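How Long Do People Keep Leftovers? My Project Report for Consumer Studies

I picked this topic because my roommates and I fight about rice. One of us tosses it after two days, one of us will eat it after a week, and I'm somewhere in the middle, sniffing the lid.

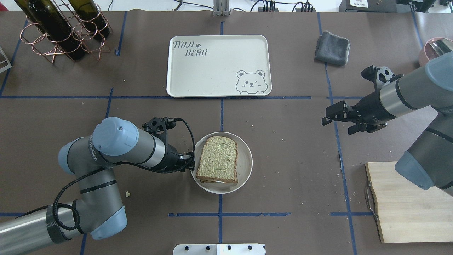

So I made a short survey and sent it out in October to everyone in Heffernan Hall. I was hoping for maybe a dozen answers and got 27, which made me way too happy! I asked how long they keep cooked rice, soup, pizza and chicken, and whether they write the date on anything.

Only 13 people said they ever label food, and most of those just do it for the freezer. Soup got the longest times by far. Pizza was all over the place (one person wrote "until it's gone," which I had no idea how to put in my spreadsheet, so I left it out of the chart).

The second part was a fridge diary. I wrote down everything that went into our fridge and everything that went into the trash, and I weighed the trash part on the kitchen scale. The worst day was over 300 grams, nearly all of it pasta I had cooked myself — oops.

If I did this again I'd ask people outside one dorm, like the apartments on Arnus Street, where they have full-size fridges. I'd also fix question four, since "a few days" was one of the choices and it clearly meant something different to everybody. My roommates still don't agree about the rice.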